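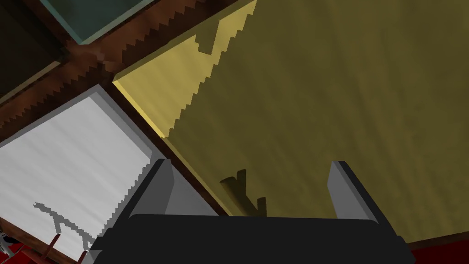

Home Projects Reports People Archive Search

Two-Arm Room Reset in Short-Stay Lodging: Task Changes for Room Attendants
Project report, Prekside group
2026-03-20

1. Background

Trevaskis is a short-stay lodging operator with furnished family rooms. Between guests, an attendant strips and makes the bed, clears the floor, checks every drawer for items left behind, and returns toys and small electronics to their places. The operator is considering a two-arm mobile robot from Vestudis for the last three of these jobs. The attendant would keep the bed and all wet cleaning.

Our group was asked to estimate how the attendants' work would change. No robot has been placed in a real room. All robot results in this report come from Dorkuron, the simulator used in our lab course, and all data on people come from shift observation and interviews at Trevaskis.

2. Method

We watched room resets on three shifts in June and coded each action by type. The coding sheet separates handling (pick up, put back, open, close) from judgment (keep, throw out, report). Many actions have both parts. A sock in a drawer is a pick-up and also a decision about lost property, and the two were logged as separate entries. The full log has nearly 900 entries.

The handling entries were then sorted into robot tasks and run in simulated bedrooms. Wall colors, bedding, and furniture were changed between runs so that the controller could not depend on one layout. Each run was given one instruction, such as opening a named drawer or moving an object from the floor to the chest top.
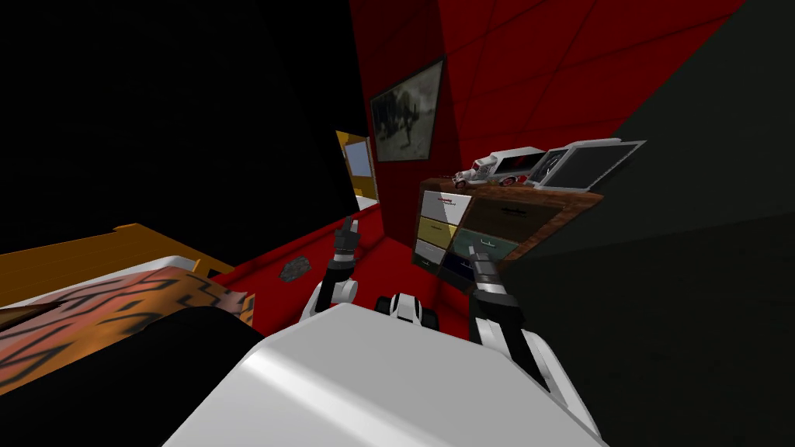
Drawer tasks were the main interest, as attendants rated them the most tiring part of the reset after bed making. Low drawers require bending or kneeling, and each one has to be opened fully to see the back corners. In total we ran 59 drawer episodes. Failures were sorted by hand into missed grasp, partial opening, and contact with nearby furniture. Partial opening is the most serious of these for the operator - a drawer that is half open may be logged as checked when it was not.

3. Effects on the attendants

3.1 Physical load. Bending at drawers and picking items off the floor would go down. Lifting at the bed would not change. Several attendants pointed out that drawer checks are also a short break from bed work, and that moving straight from one bed to the next could be harder on the back.

3.2 Order of work. At present the attendant picks the order. With a robot in a small room, only one of the two can use the space between bed and chest at a time. Our proposed schedule sends the robot in first.

3.3 Responsibility. Attendants now sign for each room. They asked who signs for a drawer the robot has checked. Trevaskis had no answer at the time of the interviews. We suggest that the robot's log be shown to the attendant before signing, with partial openings marked - this adds a screen task that was not part of the job before.

3.4 Training. The attendants would need to know how to stop the robot, clear a blocked gripper, and restart a task. Paid time for this training is missing from the operator's draft plan and should be added before any trial.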